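Bamby Gets a Felt Mat and a Flip-Top Bin for the Small Table

May 17, 2024

Pruletti has added two new pieces to its Bamby line for small tables and desktops, and they look great together! The first is a little cream-colored bin with a flip-up lid, made to sit on the table itself. The second is a big felt mat in a soft, speckled beige that goes under it and covers most of a tabletop. Both are up on the web store now, with more colors on the way in August.

Anyone who picked up the Kutari desk trays last year will know the general feel. Rounded corners, quiet colors, nothing shiny. The bin follows the same idea and comes in a squarish shape with a thick rim around the top, so it looks more like a piece of kitchenware than something you hide under a sink. The lid is on hinges at the back and stands straight up when it's open, which leaves the whole mouth of the bin clear.
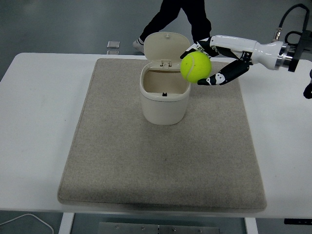 The Bamby bin with its lid up on the felt mat, with a tennis ball held beside the opening.

You get a good idea of the size from that ball. It's a proper tabletop bin, the kind of thing you'd want for tea bags, pencil shavings, thread ends, candy wrappers and all the other bits that pile up beside you while you're busy with something else. The knob on the edge of the lid is a lovely touch too (the older Lombardi bin had a smooth lid, and opening that one with a handful of orange peel was always a bit of a fight).

Now for the mat! This is the piece we've been waiting for. Felt desk mats are everywhere at the moment, but most of them are made for a keyboard and a mouse and stop there. The Bamby mat is meant for the whole table. On a plain white table it leaves a neat border of bare tabletop at the sides and a thin strip along the front, and it makes the table feel warmer right away. The speckle in the felt mixes light gray with tan, so it should get along with pretty much any chair or shelf you already own.

It's also a nice surface to set things down on. Cups don't clack, scissors don't skate off toward the wall, and a ball has a bit of soft nap under it. Families with a homework table are going to like that part, and so will anyone who sorts beads, buttons or model parts in the evening and is tired of chasing them across bare laminate.

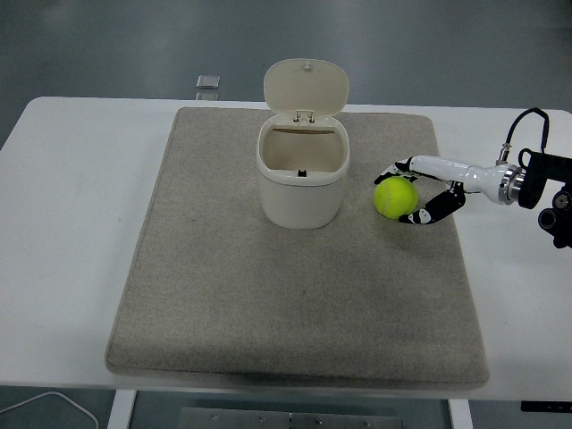 The pale bin and the beige felt are close enough in tone that the pair sits very calmly on the table, and anything bright you put next to them really pops. If you like a desk with one loud color on it, this is a very good background to start from.

Pruletti is selling the bin for $28 and the mat for $70. There's no bundle price yet, though the store page does say that one is planned for when the new colors arrive. Shipping is a flat $9 for either piece, and the mat travels rolled up, so give it a day or two under some heavy books before you decide whether it lies flat.

For care, the store suggests a lint roller for the mat and a damp cloth for small spills, with no machine washing. The bin can be wiped out or rinsed in the sink. Spare lids are going to be sold separately later in the year, which is good to see on something this small.

The first batch of mats is 186 pieces, and they're going out in the order they were bought. The bins are in regular stock. Both can be found in the Bamby section of the Pruletti web store, right under the Kutari trays.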